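Print | E-mail

Wostdale workshop – hats and hooks, March

1. Table. Green and yellow caps out, the yellow one with the orange smiley on the front. White mug still there too. Coat rack is by the door and Lærke Blöndal wants the caps to end up on it. Cleared by 4 pm, please. 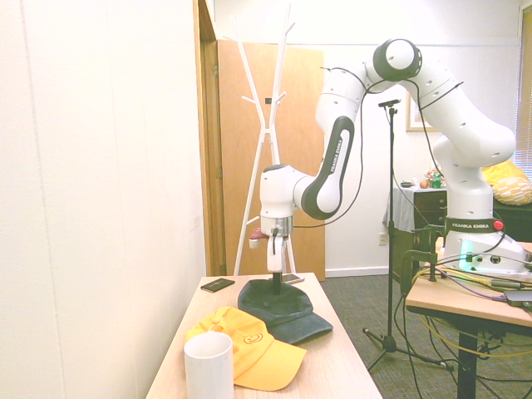 2. Drawer cabinet. Navy cap and orange cap on top, phone near the front edge. Top measures 60 cm across – fine for two caps, tight for more. Three grey drawers, labels to come. 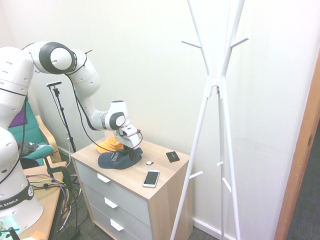
3. To do. Ask Visten about 6 spare hooks. Old order no. was 292. Check the colour before ordering.

Print | E-mail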